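7 September 2021

Second go at the wax today, and I think I know what went wrong in March. Back then I melted everything together on full heat, because the old recipe card says "melt and stir" and I am a literal person. What I got was a grainy yellow lump that smelled of candle and left streaks on every bit of oak it touched.

So this time, low and slow. Water bath, beeswax in first, grated (my knuckles will recover), and the Stonitine oil only once the wax had gone completely clear. 850 g of oil in the big pot, which is as much as it'll take without slopping. I kept it going for about 5 minutes after the last flecks vanished, then off the heat and stirred until my arm gave up.

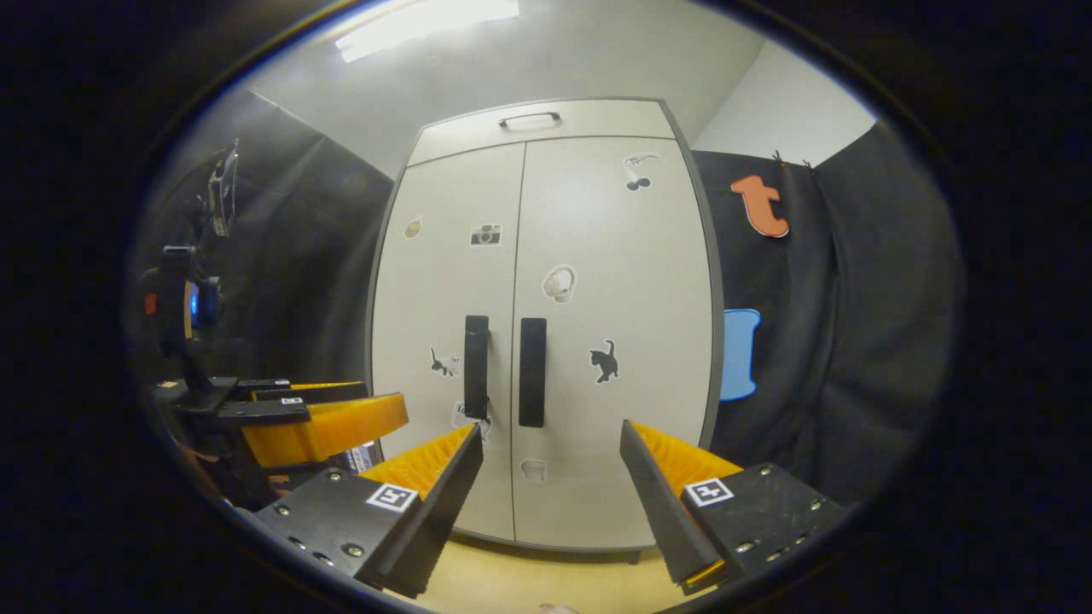 Sem Dewulf says I should be stirring right through until it starts to go cloudy, or the wax sets round the edge first and you get a skin. He's probably right, he usually is about things that go wrong while I'm making tea. There was a skin. I scraped it back in and it did melt again, but I'd like not to have to do that next time!

Tins: I'd bought the flat ones from Maes, the lids are a pig to get off if you fill them to the brim, so leave a gap. Somebody please remind me of this, I wrote the same thing in the old notebook and then filled them to the brim.

Tried the new batch on two offcuts, one oak, one beech. Thin coat with a bit of old T-shirt, left it while I had lunch, buffed it off. The oak came up lovely - warm, no streaks, none of that tacky drag you get with the shop stuff. The beech is a bit blotchy at one end, but that piece had glue on it at some point and I was too lazy to sand it back properly, so I'm not blaming the wax yet.

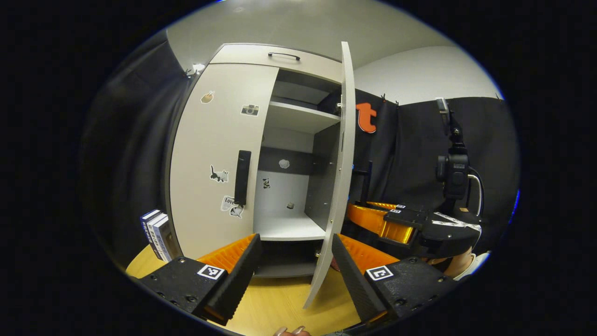 *Myrto Fragkou*

Still to sort out: the smell. It's fine, it's beeswax and oil, but it hangs about for ages and I had the windows open all afternoon. Sem wants to try a few drops of orange oil. I'm not against it, only I'd want to do a small pot first and not find out on a whole batch that it stays soft.

Also need to try it over the Flollinia stain, which I've been putting off, as the last wax lifted the colour straight off onto the cloth. Plan is to stain a strip tonight, leave it alone until it's properly dry (Sem, this means you too) and then do half with wax and half without.

Grater is soaking in the sink. Boiling water first, then washing-up liquid, and don't tip it down the drain.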